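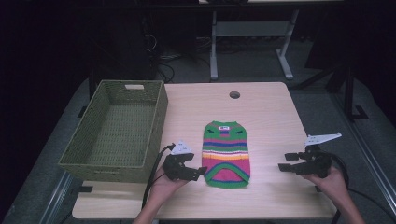 Can machines do chores yet? Frequently asked questions

Can a robot fold my laundry?
Some can, slowly, if the clothes are laid out flat first. Towels and T-shirts go best. A small striped sweater with a rolled hem is harder, as knits stretch when they are pulled and the folds don't hold a crease.

Why is cloth so difficult?
A box keeps its shape when you pick it up. A sweater doesn't. The machine has to work out where the edges are again after every move, and sleeves and collars often end up hidden underneath.

How does a machine learn a job like this?
Mostly by copying. At Darerska, people do the task using handheld grippers with two fingers, and the movements are recorded. Our folding set holds 2,000 runs, of which 1,000 are knitwear.

Why not record bare hands?
A person has five fingers on each hand and uses them all without thinking. The machine has two. If the person works with the same grip, the recording is easier to use.

Can it put the folded clothes in a basket?
Yes, when the basket is open at the top and stays in one place. Soft bags are still a problem.

What about the shop floor?
Sorting and packing rigid parts is further along. Our Salehi line handles 23 part types. Loose cables and plastic film still go to a person.

Can I buy one for my home?
No. We don't sell a home model and have no date for one. The Ornano test unit is for workshops only, and training on it takes 3 days.

Last updated 2024-03-29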